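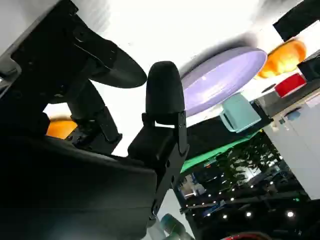 Search the site Search Go

Filed under: Habits & Cravings, Reader Mail

Giving up the afternoon energy drink

I've had a pile of email since the June issue, and most of it wants to know the same thing: did I really stop drinking the cans? Yes! Mostly! I had one at an airport and I'm counting that as a travel expense.

For anyone who signed up recently, I was a two-a-day person. One on the drive in, and one at 3 p.m., when my eyes started sliding off the screen. I worked out one evening what the afternoon can alone had cost me over a year, and it came to $995 (I was buying them one at a time from the machine downstairs, like a fool). That number did more for me than any health article ever has. I wrote it on a sticky note and put it on my debit card.

Now, I'm no doctor, and if you have a heart condition or you're pregnant or you take anything that doesn't mix well with caffeine, please talk to somebody who knows your chart. What I can tell you is how it went for me, a fairly healthy person with a desk job and not much willpower.

I tried stopping cold first. Terrible idea. By lunchtime on day one I had a headache sitting right behind my left eye, and by dinner I was snapping at the dog. Day two was worse. I lasted 37 hours and then drove to the gas station in my slippers. If you've done this too, you have my sympathy, and you should know that caffeine headaches are a very common part of quitting all at once.

The second time I went slowly. I kept the morning can and poured out a quarter of the afternoon one for a week, then half, then all but a few gulps. I felt ridiculous tipping a perfectly good drink into the sink at work, but the headaches were small enough to ignore. After that I swapped the morning can for coffee, which I know is still caffeine, thank you to the four people who wrote in to tell me! I never said I was giving up caffeine. I was giving up 300 milligrams of it before I'd taken my coat off, plus all the sugar.

A few of you asked what I drink at three o'clock now. I've been through a lot of things.

Roltel, the fizzy lime one, was my favorite for a while, and it has the same crack and hiss when you open it, so my brain was halfway fooled. I did get tired of the aftertaste. Messina makes an herbal iced tea that tastes like a garden shed in the best way, and my sister-in-law can't stand it. Veretberg's powder sticks are handy if you travel, but use twice as much water as the packet says or it's like licking a candy cane. And then there's plain seltzer with a slice of orange in it, which costs next to nothing and is what I reach for on most days.

The drink was only part of it, though. I also missed the walk. Going down to the machine got me out of my chair and away from my inbox, and when I stopped going I just sat there getting stiffer and crankier. So I still take the walk at three, down the stairs, out the side door, once past the bike racks and back up again. Some days I think that does more to wake me up than the cans did.

Sleep came back slower than I'd hoped. For the first couple of weeks I was wide awake at 2 a.m. out of pure habit, reading about shipwrecks on my phone. Then one morning I woke up before the alarm and lay there confused, trying to work out what was wrong with me. I'm still no morning person, but I don't hit snooze quite so many times.

One reader in Drunden wrote that she keeps a single can at the back of her fridge, behind the mustard, so that she doesn't feel deprived. I love this and could never do it. I'd be behind that mustard by nightfall. If it works for you, great, keep your mustard can.

Next issue I'm going to have a go at late-night snacking, which is my other big one (cereal, dry, straight out of the box, standing up). If you've cut back on that, or tried to and failed in some interesting way, hit reply and tell me how you went about it. I read everything, even if I'm slow to answer. And if you've found a lime seltzer without that aftertaste, please send me the name of it!

Last updated: June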